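# Toothpaste tubes from all over, part 2

Welcome back to the tube pages! I've been collecting toothpaste since a college trip when I ran out on the first night and came home with a tube I couldn't read a word of (I loved it so much I kept it flattened in a book for years). The collection stands at 219 tubes now, and part 2 is all about the fronts: the lettering, the leaves, the stripes and the little pictures that are supposed to make you think of a clean mouth at seven in the morning.

Most of these live in shallow drawers in the back bedroom in Britthorpe, sorted by main color. White is by far the fullest drawer, then red, then a green one that's catching up fast. If you missed part 1, that was the caps and the boxes, and it's still up.

**The old metal ones.** I have 16 of these and they dent if you so much as look at them. My favorite came from Fotini Makris, who found it in her grandmother's sewing box with the key still on the end. The paint has gone soft and chalky and I wouldn't touch it up for the world.

**Zestar Orange.** Yes, orange toothpaste! It tastes like the inside of a vitamin bottle. The lettering leans so far forward it looks ready to fall off the tube, and I've never seen another brand try it.

**Zelimau.** Lemon and salt, sold in a skinny tube no longer than my hand. Prodromos Katsaros mailed me two, one to use and one to keep, and I used both. He very kindly sent a third.
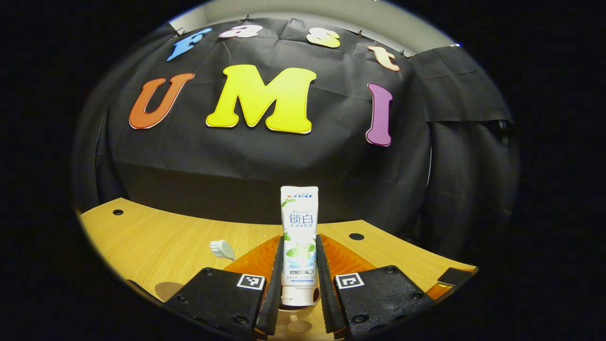 Mint is where the designers really go to town, and I could fill a whole page with nothing else. You get icebergs, waterfalls, big swooshes of blue, snowflakes, a polar bear if you're lucky. I'm a leaf person myself! Give me a plain white background and some foliage and I'm happy, and the Crest tube with the Chinese lettering does it beautifully, with pale green mint leaves along the cap end and those two big dark blue characters, 锁白, up near the crimp. The logo is tiny by comparison, just a little spot of red and blue. I love it when a brand lets the local lettering have all the room.

**Lu for Children.** Strawberry, with a duck. The duck has been redrawn at least twice (the early one looks furious) and I'm still hunting for the middle version, so please write if you have one in a cupboard somewhere.

**Travel minis.** A whole drawer to themselves. They're the same artwork squeezed down until the small print turns to fuzz, and lining one up next to its full-size sibling is one of my favorite ways to lose an evening. Some drop the pictures completely and only keep the name, which always feels like a shame.

**The stripes.** Three colors on the front, three colors coming out of the nozzle, and still a thrill every single time.

Part 3 will be tooth powders and tins, and I hope to have it up in May. Swaps are always welcome, full or empty, as long as the print isn't rubbed off. Pack them flat if they're empty, and leave the crimp alone!

Page updated Mar 3, 2021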